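Garage Tips: Keeping an Older Car Happy Through the Cold Months

I love this time of year in the garage! The bikes are put away, the radio is on, and there's finally an evening to give the old wagon some attention before the salt trucks come out. Mine has sat outside every winter of its life and the doors still open on the first pull, so here are the small jobs I do every November. Most of them cost next to nothing.

Door seals first

Wipe every rubber seal with warm water and a drop of dish soap, then go over it again with plain water. Let it dry all the way (leave the doors open while you do something else), then rub in a thin coat of silicone grease with your fingers. Thin! If it comes off on your coat sleeve, you used too much. Do the trunk seal too, and the little flap over the gas cap, which I forgot for years and paid for one morning at a gas station in my good gloves.

Locks and hinges

A puff of dry graphite in each keyhole, work the key in and out a few times, wipe the key, done. Don't put oil in there, it gums up. Hinges are a different story and they love white lithium grease. Open and shut the door a dozen times afterward and listen to how quiet it gets. I find this ridiculously satisfying.

Battery terminals

Take the negative cable off first and put it back last. If you see white or green crust, mix a tablespoon of baking soda into a cup of water, brush it on with an old toothbrush, let it fizz, rinse and dry. Wear glasses and gloves for this one. A smear of petroleum jelly over the clamps once they're tight will keep the crust away for months. Pentti Juntunen taught me to write down the radio code before I unhooked anything, after I'd already learned it the hard way.

Foggy headlights

Wet sanding really does work! Mask the paint with two layers of tape. For light haze I start at 800 grit and move up to finer paper from there, keeping everything dripping wet the whole time. Rinse between grits. Finish with plastic polish on a soft pad, and then (please don't skip it) a UV sealer, or the haze will be back by summer.

Rags and towels

Old bath towels cut into quarters are better than anything I've bought. Keep the glass ones separate from the greasy ones. 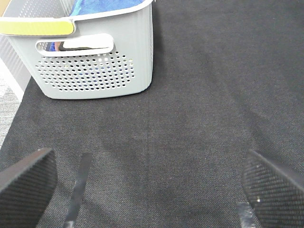 Wash the glass towels with no fabric softener at all. Softener leaves a film, and you'll be chasing streaks across the windshield every time the sun is low. I run mine on warm and hang them up. Anything that's had oil or solvent on it gets spread out flat outdoors to dry and never goes in a pile, because oily rags in a heap can heat up and catch fire by themselves.

Squeaky wipers

Try cleaning the blades before you buy new ones. Rubbing alcohol on a paper towel, run along the edge until the towel stops coming up black. Clean the windshield the same evening. If they still chatter, then go ahead and replace them.

Sirkka Kettunen wrote in to ask about floor mats. Rubber for winter, carpet for summer, and lift them every Wednesday or whatever day suits you to let the floor underneath dry out.

Next up is the heater blower, which has started chirping like a cricket on the low setting. I can't wait to get in there!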